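Cleaning a one-piece vanity sink: your questions

I run the Konach home care page and I get sink questions all the time, so I finally put my answers in one spot!

What kind of cloth do you use?
A soft dark one, usually navy. White cloths look grubby after a single sink, and I like that the blue ones go in with the jeans (wash them alone the first 3 times, though, in case the dye runs). I keep 6 in rotation.
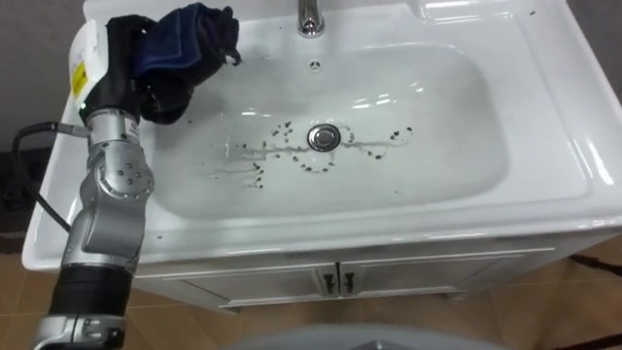

Navy cloth at the white vanity sink, faucet behind.

Do I need a special cleaner?
Nope. A squirt of dish soap and warm water handles most of it. I did try the Arroyo paste when it was 79 cents at the Fonalside market, and it was fine, but I went back to soap.

Where do I start?
At the top, always. Faucet first, then the back deck and the ledges, then the walls of the bowl, and the drain last of all.
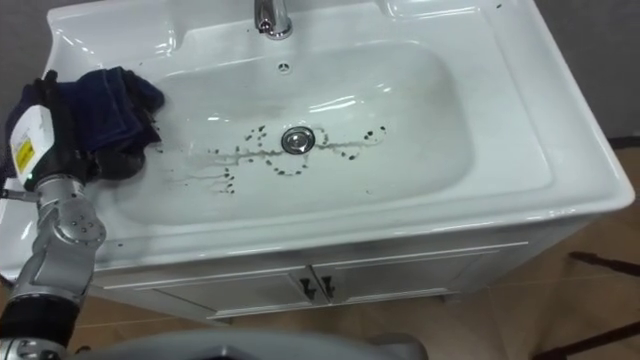

What about dark specks around the drain?
Wet them and wait, up to 4 minutes, then wipe in toward the drain plug. Please don't go at them with a scouring pad – glossy white shows every scratch. Anything left over gets baking soda on a damp corner of the cloth.

And the little overflow holes?
An old toothbrush! I do mine whenever I change the towels.

Do you ship cloths outside Kergate?
Not yet, maybe by April.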